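Site visit, Stidthorpe, January

Arrived 9:40 and signed in with Koen Cuypers, who runs collection for the Zollel project. The lab occupies the rear half of the ground floor. Two cells were operating, both with a pair of white arms driven by remote operators.

The target is 200 episodes per task, of which some 140 normally survive review. Rejected episodes are kept in a separate store and labelled by failure type. Omar Awwad does the labelling and prefers short written comments to codes - slower, but the training group at Srour asked for it.

Objects are repositioned between episodes from a printed layout sheet. Lighting stays fixed for the whole batch. I asked about varying the table colour; it is planned for the next batch.
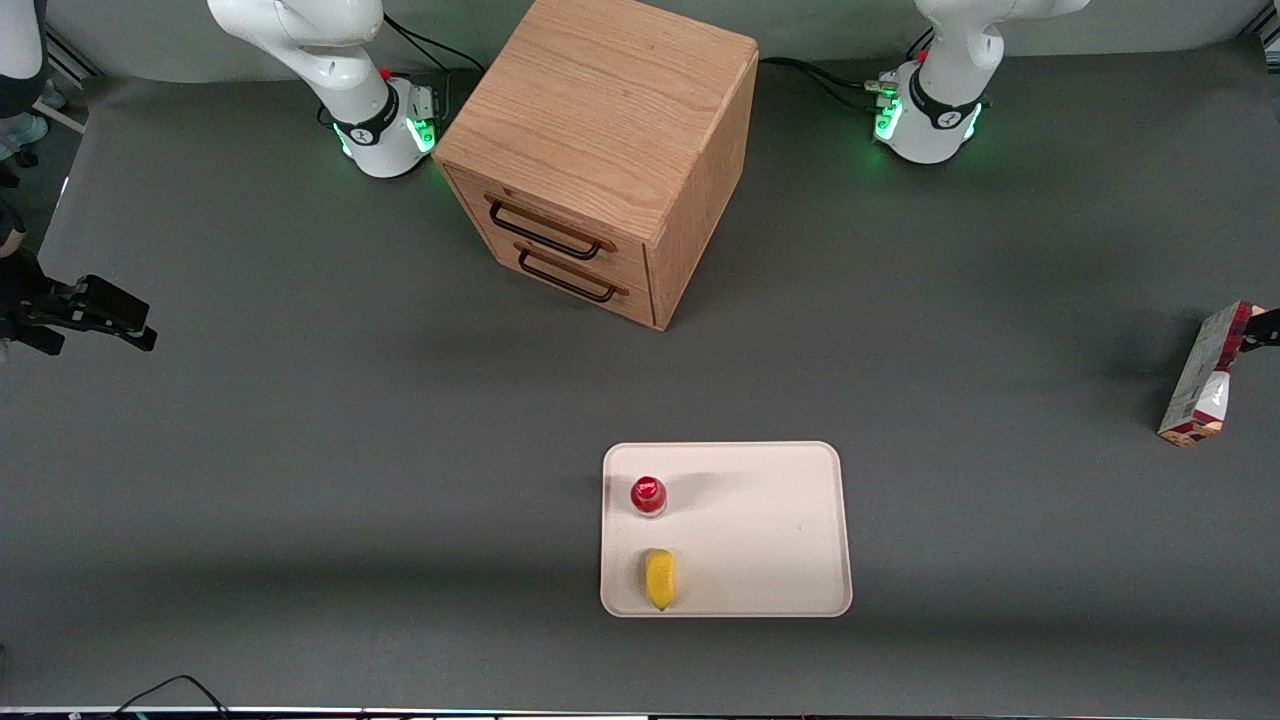 *Cell 2: carton held in the left gripper, tray and two-drawer cabinet between the arms.*

Storage is the current bottleneck. Koen will send the review criteria and a sample of the rejects.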